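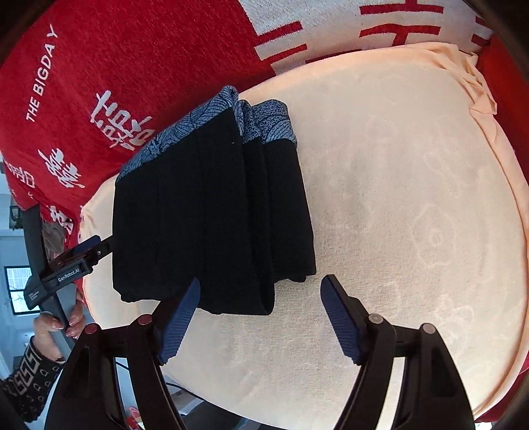

第六讲 衣物能穿多久：寿命数据从哪里来，能信多少

课程：消费与日用品研究（本科选修）
本讲阅读：讲义第五章全文，附录二的问卷原件
课前请完成：翻出自己衣柜里最旧的一件衣服，写下你认为的购入年份，再去找购买记录核对。找不到记录的，写“找不到”，不要补一个数字上来。

一、问题的提出

“一件衣服平均只穿若干次就被扔掉”，这类句子大家都见过。它出现在海报上、品牌的年度报告里、旧衣回收箱的侧面，有时也出现在学生论文的第一段。句子里的数字每次不太一样，出处往往写着“研究表明”。本讲要做的事情很笨：顺着引用往回找，看看最初那个数字是谁量的，怎么量的，量的是什么。

先给出我的立场，免得大家猜。我不认为衣物浪费是假问题。我怀疑的是目前流通的多数数字，尤其是带小数点的那些。一个数字被引用得多，只说明它好用。

二、“寿命”至少有四种意思

文献里的“使用寿命”经常混着用，读的时候要先分开。

1. 持有时间：从买入到离开这个家。放在箱底十年的大衣，持有时间就是十年。
2. 穿着次数：真正上身的次数。换上又脱下算不算，各家规定不同，多数论文没有规定。
3. 洗涤次数：实验室最喜欢的单位，容易控制。可是牛仔裤和内衣的洗涤频率完全不同，用洗涤次数比较两者没有什么意义。
4. 物理寿命：到面料破损、起球或变形到不能穿为止。问题在于“不能穿”由谁判断。袖口磨毛的上衣，有人扔掉，有人拿来当睡衣。

课上常有同学问哪一种最“准确”。这个问法不太对。四种东西各有各的用途，错误出在拿第三种的数据去支持关于第二种的结论。下面两个案例都有这个毛病。

三、案例甲：Zulden 的衣柜调查

Zulden 是一个家庭消费调查项目，附录二收了它的问卷。样本为537户，每户由一名成年人填写全家的衣物情况。报告的主要结论是：受访者的上衣平均每件穿35次后停止使用。

这个结论后来被引用得很广，所以值得慢慢看。

第一，问卷的第十二题原文是：“请估计您最近停止穿着的一件上衣总共穿过多少次。”请注意“最近停止”四个字。人们能想起来的“最近停止”，多半是刚清理出去的那件，而被清理的常常是买错的、不合身的、别人送的。一直在穿的那几件根本没有机会进入样本。这在生存分析里叫右删失，处理办法早就有了，报告没有用。

第二，由一个人替全家填写。大家可以试试估计室友某件外套穿过几次，再去问他本人。

第三，回答集中在整数上。附录的频数表里，10、20、50、100四个值明显凸起，中间几乎是空的。受访者在报一个听起来合理的数，谈不上回忆。对这样的分布取平均，小数点后面的部分没有信息，小数点前面的也不多。

第四，关于回收率。报告写“回收情况良好”，没有写发出多少份。凡是只给形容词不给分母的，一律在页边画个问号。

那么这项调查有没有用？有一点。不同类别之间的相对顺序大概还能参考，例如外套比T恤留得久。至于“35次”这个绝对值，我建议不要在作业里引用；一定要引，请把问卷原题一并抄上。

四、案例乙：Trusau 的洗涤实验

Trusau 是一家面料检测实验室。它的做法是把同一款针织上衣反复机洗、烘干，每隔若干次检查一遍尺寸、色牢度和起球等级。结果写得很清楚：水温30度，洗到第23次时，起球等级跌破实验室自定的合格线。

作为实验，它比案例甲扎实得多。条件写明了，样品来源写明了，失败的样品也列了出来。我的疑问都在实验之外。

其一，合格线是自定的。起球到什么程度算“不合格”，参照的是新衣出厂的验收标准。出厂标准用来判断一件没人穿过的衣服能不能卖，拿它判断一件旧衣服该不该扔，是换了问题。

其二，只洗不穿。真实的磨损有很大一部分来自背包带、桌沿、安全带和腋下的汗。机洗实验里这些都没有。所以这个结果可能低估磨损，也可能因为烘干过于频繁而高估，方向都不能确定。

其三，引用者的改写。Trusau 的原文说的是“洗涤23次后起球等级低于合格线”。到了转述里，先变成“洗23次就坏了”，再变成“只能穿23次”。请大家对照前面的四种定义，看看这三句话里各换了几次概念。作业第二题就考察这个过程。

五、印花、深色与“看起来旧”

有一类因素在两个案例里都没有得到认真对待，就是外观。很多衣服停止使用时面料完好，只是看上去旧了。

深色棉布的问题主要是泛白，沿接缝和折痕最早出现，光线越强越明显。印花的情况复杂一些：密集的小花纹容易掩盖轻微污渍和起球，大面积纯色则什么都藏不住。由此有人推论“印花衣服寿命更长”，Peñalver 的零售手册里就有这句话，而且没有给任何数据。我找过，没有找到能支持它的研究。反过来的说法也有，认为印花更容易过时，所以寿命更短，同样没有数据。两句话都很顺耳，这正是需要小心的地方。

拼接款还有一个具体麻烦。同一件衣服上两种面料的缩水率如果不同，洗几次之后接缝会起皱，整件衣服就显得旧，而单独检测任何一块面料都合格。实验室通常送检的是布样，成衣测得少。看检测报告时，先找“样品形态”一栏。

六、折叠与悬挂：一个小插曲

收纳建议是生活类文章的常客，“针织衫一定要折，衬衫一定要挂”。前半句有一点道理，针织物受自重会拉长，肩部会被衣架顶出鼓包。后半句多半是为了省熨烫，跟寿命关系不大。

至于“正确的折法能延长衣物寿命”，我查到的最早来源是 Brania 收纳盒的说明书。卖收纳盒的人告诉你应该怎样收纳，这并不自动说明他错了，但总该有第二个来源。目前没有。长期压在同一条折线上，对某些涂层面料确有影响，对普通棉布的影响我没有看到像样的测量。愿意做这个题目的同学可以来谈，材料便宜，一学期做得完，得到“没有差别”的结果也照样给分。

七、读这类报告时的检查顺序

先看定义，四种寿命里是哪一种。
再看谁在回答，是本人、代填人还是机器。
看分母。
看终点由谁判定，用的是什么标准。
看出资方，记下来即可，不要直接当作反驳。
最后才看那个数字。

顺序不要倒过来。先看到数字的人，后面几步都会做得很敷衍，我自己也一样。

八、作业

第一题：用课前那件旧衣服，分别按四种定义估计它的寿命，每个估计后面注明依据。依据是“感觉”的，就写“感觉”。

第二题：找一句关于衣物寿命的流行说法，向上追溯至少三层引用，逐层抄录原句，标出措辞变化。追到断掉的链接也算一层，请保留网址和访问月份。

第三题（选做）：为 Zulden 问卷的第十二题写一个替代问法，并说明新问法会带来什么新的偏差。声称没有偏差的不给分。

提交格式同第五讲。引文不足三层的，在题目旁边写明卡在哪里，比硬凑一层要好。

九、下讲预告

第七讲讨论旧衣捐赠的去向统计，重点是“再利用率”的分母。请提前读第六章的前两节，第三节的图表有误，勘误表另发。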